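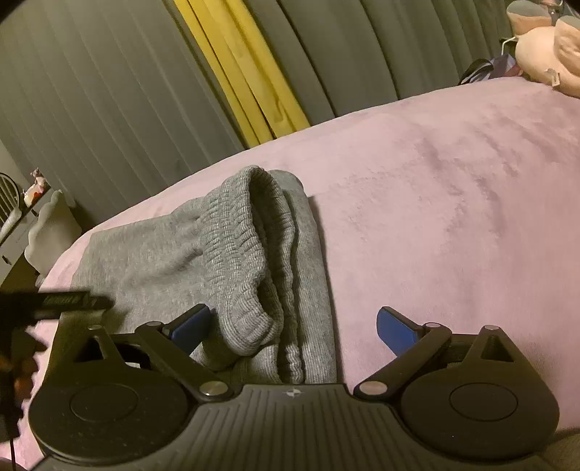
그랫우드 투자 상담회 참관기

2019-10-01, 그랫우드(Gratwood)에서 열린 지역 초기기업 투자 상담회에 다녀왔다. 주최는 초기 투자사 프리처드(Pritchard)이고, 올해로 4회째다. 지난 5월에 참가 기업 모집 공고가 나왔을 때 회사에서 참관 신청을 해 두었고, 나와 심사역 한 명이 하루 일정으로 갔다. 내부 공유용으로 쓴 메모를 조금 고쳐서 올린다.

가는 길

기차역에서 행사장까지는 버스로 40분이 걸렸다. 배차 간격이 길어서 돌아올 때는 택시를 탔다. 행사장은 옛 곡물거래소 건물을 고친 곳으로, 1층이 발표장이고 2층이 개별 상담실이다. 등록은 아홉 시부터였는데 줄이 길어 개회사 앞부분은 듣지 못했다. 명찰 색으로 투자자와 기업, 참관인을 구분했고 참관인은 2층에 올라가려면 기업 쪽의 초대가 있어야 했다.

오전: 기업 발표

발표에 나선 기업은 39개사였다. 한 회사당 발표 시간이 짧아 대부분 시장 규모와 매출 계획만 말하고 내려갔다. 질의응답은 따로 없고 관심 있는 투자자가 카드에 적어 내면 오후에 상담을 잡아 주는 방식이다. 업종은 식품 가공, 물류 소프트웨어, 의료 소모품이 많았다. 작년에 왔던 사람들 말로는 그때는 소비자 앱이 절반 가까이 됐다고 한다.

오전 발표 중에 따로 적어 둔 곳은 두 군데다.

아이더(Ider)는 중소 제조업체의 외상매출금을 관리해 주는 소프트웨어 회사다. 거래처별 결제 지연 기록을 모아 한도를 제안하고, 은행에 제출할 서류까지 만들어 준다. 고객사는 1,570곳이고 유료 전환은 작년 하반기에 시작했다. 발표 자료에 해지율이 없어서 쉬는 시간에 물어봤더니 분기별로만 집계하고 있다고 했다. 나중에 자료를 보내 주기로 했다. 이번에 모으는 돈은 대부분 영업 인력 채용에 쓸 계획이다.

소델(Sodell)은 냉장 운송 차량을 빌려주는 회사다. 차량을 직접 사들이는 구조라 지분 투자보다 대출 비중이 높고, 발표에서도 그 점을 먼저 설명했다. 차량 가동률은 좋은 편이었지만 상위 고객 몇 곳에 매출이 몰려 있다. 올해 말에 가장 큰 고객과의 계약이 갱신된다. 그 결과가 나오기 전에 조건을 정하기는 어렵다는 것이 동행한 심사역의 의견이었다.

점심

발표장 뒤쪽에서 샌드위치와 수프를 나눠 줬다. 앉을 자리가 부족해 서서 먹는 사람이 많았다. 옆에 있던 회계법인 직원과 실사 비용 이야기를 했다. 초기기업은 장부 정리가 안 된 상태로 투자 협의를 시작하는 경우가 많아 일정이 밀린다고 한다. 우리도 올해 두 건이 같은 이유로 늦어졌다.

오후: 대담과 개별 상담

오후 첫 순서는 프리처드의 투자 담당 귀온 프로버트(Gwion Probert)의 강연이었다. 제목은 '두 번째 투자까지의 기간'이었다. 첫 투자를 받은 회사가 다음 투자를 받을 때까지 걸리는 기간이 길어졌고, 그 사이를 창업자 대여금이나 전환사채로 버티는 회사가 늘었다는 내용이다. 프로버트는 전환사채를 여러 번 나눠 발행한 회사는 다음 투자에서 지분 구조를 풀어내는 데만 몇 달이 걸린다고 했다. 할인율과 상한이 발행 때마다 다르면 기존 투자자들끼리 의견이 갈린다는 것이다. 그가 권한 방법은 조건을 한 문서로 통일해 두고 추가 투자자를 같은 조건으로 받는 것이었다.

청중 질문 가운데 지역 펀드가 수도권 펀드와 공동 투자를 할 때 누가 주도하느냐는 것이 있었다. 프로버트는 정해진 원칙은 없고, 프리처드는 본사가 그랫우드에서 가까운 회사에 한해서만 주도 투자를 맡는다고 답했다. 이사회 참석을 매번 직접 하기 때문이라고 한다.

개별 상담은 2층에서 세 시에 시작했다. 우리는 아이더 쪽 초대로 한 자리에 들어갔다. 상담 시간은 약 20분이었고 종이 울리면 자리를 옮겨야 했다. 대표와 재무 담당자가 같이 나왔다. 은행과의 연동이 지금은 두 곳뿐이고, 나머지는 고객이 파일을 직접 올린다는 점을 확인했다. 기업가치는 아직 제시하지 않았다. 소델은 상담 예약이 다 차서 명함만 주고받았다.

운영에 대해

발표장 음향이 고르지 않아 뒷줄에서는 숫자를 놓치기 쉬웠다. 발표 자료는 행사 후 등록자에게 메일로 보내 준다고 안내했는데, 이 글을 쓰는 시점까지는 받지 못했다. 2층 상담실은 칸막이가 얇아 옆 테이블의 협의 내용이 들렸다. 구체적인 금액을 이야기할 생각이라면 근처 카페를 따로 잡는 편이 낫겠다. 참관 등록비에 점심과 자료집이 포함되고, 자료집에는 참가 기업의 연락처와 희망 조달 방식이 한 쪽씩 실려 있다.

후속 일정

아이더에는 해지율과 고객 규모별 매출 자료를 요청했고, 자료가 오면 내부 검토 회의에 올린다. 소델은 계약 갱신 결과가 나온 뒤 다시 연락하기로 했다. 자료집은 사무실 서가에 두었으니 필요한 사람은 가져가서 보고 제자리에 꽂아 두면 된다.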